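In Defense of the Cupboard Under the Desk

September 7, 2024

My aunt had a desk with doors in it, and for most of my childhood I thought every desk did. You sat down, you opened a door by your knee, and there was the stapler, the good scissors, the envelope of foreign coins and a tin of cough drops older than I was. It smelled of pencil shavings. When she moved from Levstead to a smaller place in Jimville she gave away nearly all her furniture, but the desk went with her, and it took my uncle and two neighbors most of an April morning to get it up the stairs.

I bring this up because I have spent the summer looking for a desk of my own, and I am here to complain, in a friendly way, about the modern idea that a desk should be a top and four legs and nothing else. I looked at 187 of them online (I kept a list, my family will confirm this, with some weariness) and only 5 had a proper cupboard underneath. The rest were very handsome and had nowhere to put a stapler. One of them cost $1,828, and for that money I feel a person should at least get a shelf.

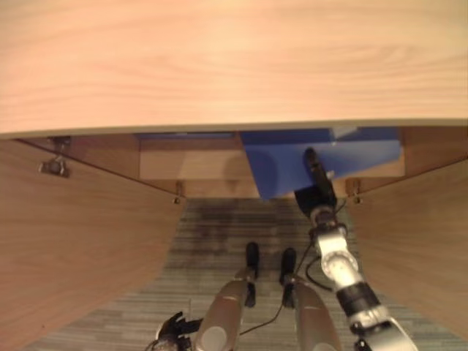 What I love about a cupboard is that it has doors, and doors let you be a little untidy in private. I have read plenty of advice that says storage should be open so that you can see what you own, and I understand the thinking. But I know what I own. It is mostly cables and old birthday cards, and I would like to keep them all and not look at them while I am trying to write a letter.

Inside the cupboard I am firmly in favor of drawers. A deep shelf is fine for a box of paper, but small things drift to the back of it and stay there until you move house. A drawer brings the back to you! And let it be a color, please. Blue, if anyone is asking. So much office furniture is the shade of weak tea all the way through, and it does lift the spirits to bend down for a roll of tape and meet something cheerful.

Now, my friend Kenji Quintanilla disagrees with me about all of this. He says cupboards steal your leg room and that doors at shin height are a menace, and he has the bruise to support his case. I grant him the leg room. With two doors open you do have to push your chair back and wait, and if you are fetching things every few minutes that would get tiresome. I fetch something perhaps twice in an afternoon, and I am glad of the stretch.

So I am still looking, and meanwhile I am writing this at the kitchen table with the stapler in the fruit bowl. My aunt has offered me hers when she is done with it, though she is in excellent health and has just oiled the hinges.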